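Progress report to Parkia, June 2022

Work on the Skostik motocross track is on schedule for the summer series. The start gate was rebuilt in May and now drops evenly across all 15 lanes.
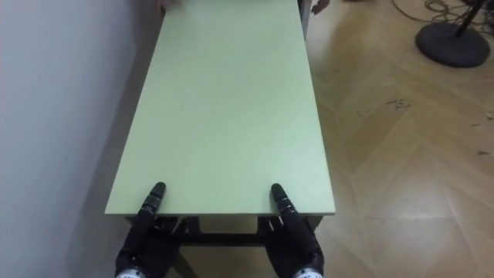

## Track and safety

The two jumps behind the start straight were cut down and reshaped. Riders had been landing flat on the second one. Lastar delivered the new corner padding – 8 sections, all in place.

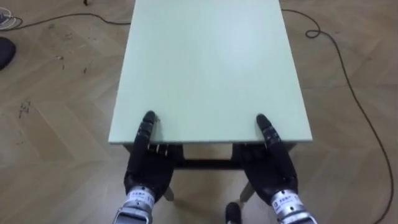
Rider sign-up for the first round opens next week. We plan to run it from one table with a plain pale top, small and longer than it is wide like the one shown, with a second for transponder hand-out. Practice groups will be split by lap time.

## Money

We have spent $3,220 of the grant so far, mostly on dirt work and fuel for the loader. Powell has not yet billed us for the water truck.
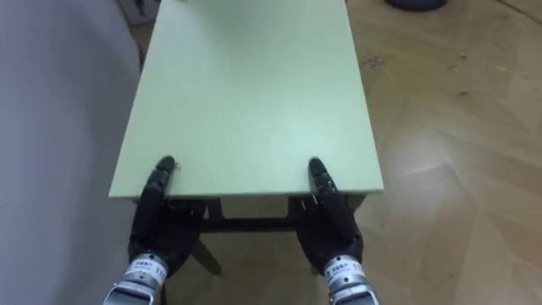

*Table with pale green top, near end.*

Still open are the drainage by the last turn and the sound test for the 450 class.

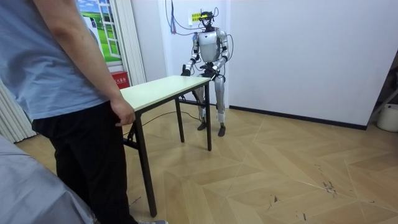 Santeri Rautiainen asks that the drainage be done before the sound test, as the last turn was too soft to ride after the May rain. We will move it up and send the new dates with the Powell bill.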